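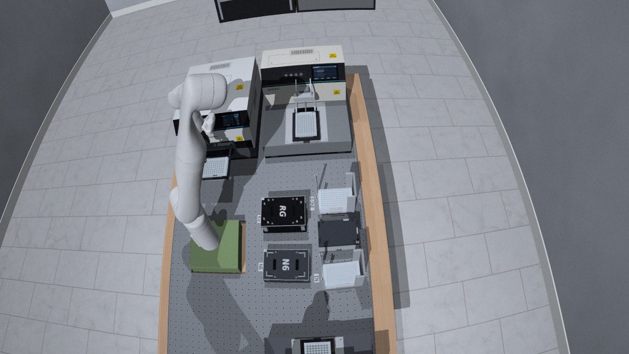 A student who took this course last year wrote to me that she never understood why we must fill in the plate map before the pipetting and never after it. I begin with her remark, as it touches most of what we do in week 4.

Handout 4: Planning a dilution series

A plate map is a small table which says what goes in each well. Draw it with 12 columns and write the date and your bench letter on top. Standards go in the first two columns, blanks in the last one. The samples from Yorath and Bullow fill the rest – do not mix the two sites in one row.

Our stock is 3,000 units per ml. For the first step, take one part of stock and three parts of buffer. Repeat until you have six tubes. Change the tip at every step, also when you are in a hurry.

Leave the plate for 20 minutes with the lid on before reading.

Homework: calculate the concentration in each tube and bring the table to the March class. Read also the chapter on blanks in the Protero manual.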